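Unit 5: Working rules for two-arm benches

These notes cover the rules you are expected to follow in the Farkine lab from February on. They sit beside the course safety manual and do not replace it. Bring a printed copy to your first session.

5.1 Before power-on
Check the emergency stop at your bench and sign the sheet. Long hair is tied back and lanyards come off. Two people are present whenever the arms are energised — one at the controls, one watching the workspace.

5.2 Objects on the bench
Set out only what the task sheet lists. Heavy hand tools lie flat and are never stood on end. Paper and card go in last. 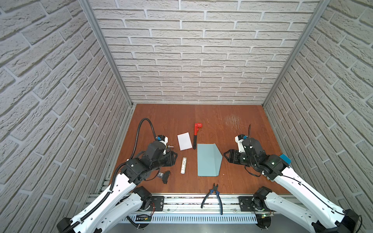
Hand tools and paper items share the tabletop in both views.
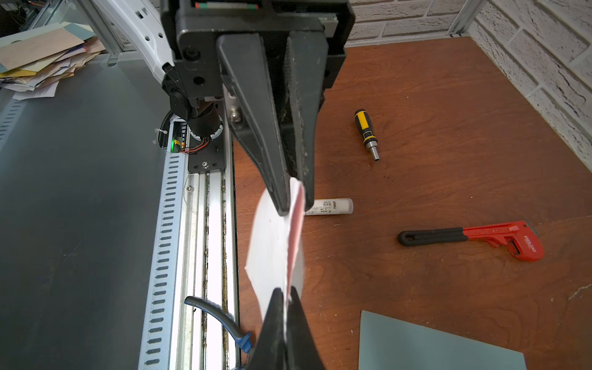 Notes prepared by the Pasovier Teaching Group, Automation Practice, Room 17

5.3 Gripping thin stock
Card bends under very little force. Start at the lowest grip setting on the Zeng task sheet and step up one level at a time. A curved card is acceptable for a handover exercise. It is not acceptable for a placement exercise, where the card must go down flat. Record which setting you used.

5.4 Cables
Look over every cable loop at the wrist before the first motion of the day. A loop needs enough slack for full wrist rotation but must not reach the fingers. If you find a loose clip or tie, stop and tag the bench. Do not re-route wiring yourselves.

5.5 Reaching in
No hands past the front rail while either arm is energised, even if both are still. Dropped items stay where they are until the observer calls the stop.

5.6 Logging
Each run gets one line in the Raton log: bench, task, grip setting, outcome. Failed runs are logged the same way as good ones. The log is worth 5 marks and is due with Exercise 2.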